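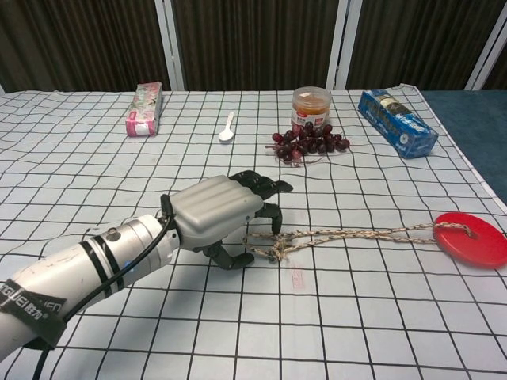 A knotted rope loop on a table covered with grid-print cloth.

Brirard Harbour to phase out knotted mooring loops

Berth holders at Brirard Harbour will have to replace knotted loops on permanent mooring lines with spliced eyes under revised berthing terms published this month. The change applies to all 1379 berths, including the drying moorings at the north end of the Grarkier basin, and takes effect in December.

The terms cover lines that stay on the berth when the boat is away. Temporary lines, such as those used by visiting boats or for an overnight stop on the fuel pontoon, can still be made fast with a bowline or any other suitable knot. Lines on dinghies and tenders under 4 metres are also exempt.

A knot weakens the rope it is tied in. The fibres on the outside of the tightest bend take more of the load than those on the inside, and the rope tends to fail just outside the knot where the load enters it. A bowline in ordinary polyester line can leave the rope with as little as 60 per cent of its unknotted strength, according to the technical note issued with the terms. The figure varies with the material, the construction and the age of the rope. A properly made splice keeps most of the strength, and it also removes the hard lump that catches on fairleads and wears against the pontoon edge.

Gemma Naylor, the harbour's berthing manager, said the change followed an inspection of permanent lines last winter. The most common fault was chafe where the line passed over the pontoon edge. The second was wear inside knots that had been left in place for several seasons.

"You can't inspect the inside of a knot without undoing it, and after two winters most of them won't undo," she said. "With a splice you can open the strands a little and look at what's there."

Three-strand lines must have a minimum of 6 full tucks in nylon and polyester. The terms give no figure for braided lines, which should be spliced to the rope maker's instructions. A hard thimble is required where the eye is shackled to chain. Where it drops over a cleat or post, a soft eye is allowed, provided that the length of the eye is at least three times the width of the fitting. Cable ties and adhesive tape are not accepted as a whipping on any permanent line.

Floating polypropylene will no longer be accepted for permanent lines in the Grarkier basin. It degrades quickly in sunlight unless treated, and slack lengths have been picked up by propellers near the slipway. Owners on the outer pontoons may go on using it for pick-up lines.

Reaction among berth holders has been mixed. Darren Rudd keeps a 7-metre motor boat on the inner pontoon and said he had no objection to the rule, though he would have liked it to start in spring, when most owners renew their lines anyway.

"December is a poor month for it. The boats are laid up, half the owners are away, and you're splicing with cold hands," he said.

Brenda Wainwright, who has held a berth in the basin since it was dredged, questioned whether knots were the main problem. Her own lines are tied with bowlines and are taken off and re-tied each autumn. She said the harbour should have dealt first with the pontoon edges, several of which have lost their rubber strip.

Ms Naylor said new edging was on order for the Grarkier basin and would be fitted pontoon by pontoon, starting at the seaward end. She could not give a completion date.

Local chandler Didenko will splice customers' own rope at its counter in Quay Street, charging by diameter. Rope that has been in use will be accepted if it is clean and has not stiffened. Ryan Hebden, who runs the workshop, advised owners to bring old lines in early. Salt and grit work into three-strand rope over time and make the tucks hard to pull down evenly.

"Soak it in fresh water overnight, let it dry, then look at it again. Quite often the rope is finished and a new eye would be wasted on it," he said.

Owners who want to do the work themselves can attend evening sessions in the sail loft above the Fledivska boatyard. The sessions begin at 7pm and cover the eye splice in three-strand rope, whipping, and fitting a thimble. Braided rope will be taught separately if enough people ask. Ardalan Rostami, a rigger at the yard, will take the classes. Those attending should bring a fid, if they own one, and a sharp knife. Practice rope is supplied.

Lines that do not comply will be tagged at the first inspection and the owner told by email or letter. If a line has not been replaced by the second inspection, harbour staff will fit a new one and add the cost to the berth account. Lines judged to be in danger of parting will be replaced at once, as happens under the present terms.

The revised terms and technical note are available from the harbour office. Berth holders without email can ask for printed copies.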